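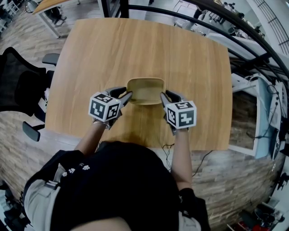
From: Lachlan Paterson
To: Surncombe Hockey members list
Subject: Re: match reports for the Votmont Courier

Evening all,

I spoke to Junhao Luo at the Courier this afternoon and have some answers to the points Llinos raised (her message is at the bottom for anyone who missed it).

The paper will carry on printing local hockey next season, but the sports pages go down from 7 to 4 and we share one of those with netball, bowls and the schools. There will be no staff reporter at any game outside the cup. Everything else has to come from the clubs, and it has to be in by 4 on the afternoon after the match. Anything later goes on the website only, if it goes anywhere.

Length is the main change. The women's firsts get a full report, which Junhao would like kept under 30 lines. The men's firsts get the same. Second and third teams get a paragraph each, with score, scorers and one line on how the game went. He was quite firm that he doesn't want a list of everyone who played well. He cuts those out every time and he'd like to stop having to do it.

He also asked that we spell the other side's names correctly. We put out the wrong Haruna scorer twice last winter and their secretary rang the paper both times, so it's a fair complaint. Please check the team sheet before you leave the ground — a phone picture of it will do.

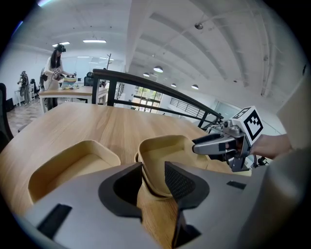 Two trays on the table.

On photographs, the Courier will take up to two a week from us, and they do want them. They need names from left to right, the name of whoever took it, and a line about what is going on. Action from the game is much preferred to team line-ups. Junhao says he has 38 pictures of us standing in a row in front of a goal and doesn't need another. Under-16s only with a parent's written consent, as before, and the forms stay with Mhairi Ritchie.

There is no money in it. I asked about mileage for the Kindow away game and he laughed, politely.

What I need from the list is a person for each team. I will do the men's firsts until Christmas but not after. Wilma Innes has offered to do the women's firsts for the whole season. The seconds and thirds have no name against them on either side yet. Captains, please sort this out at training and send me the names by the end of May.

The old reports on the paper's site may go when they change over to the new system. Junhao couldn't say when. If you want to keep something, save your own copy now. I have most of the last two seasons but nothing from before that.

Lachlan

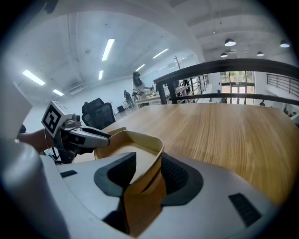
Llinos Rowlands wrote:

> Has anyone heard what the Courier is doing about local sport? I was told at the Haruna game that they are stopping hockey altogether, and then somebody else said it was only the league tables going. It would be a shame to lose it. My mum still cuts the reports out.
>
> If it is down to us to write them, could we have a deadline and a length? Last year I sent in a whole page on the cup semi-final and they printed the score. Also, do they want photos, and who do we send them to?
>
> Llinos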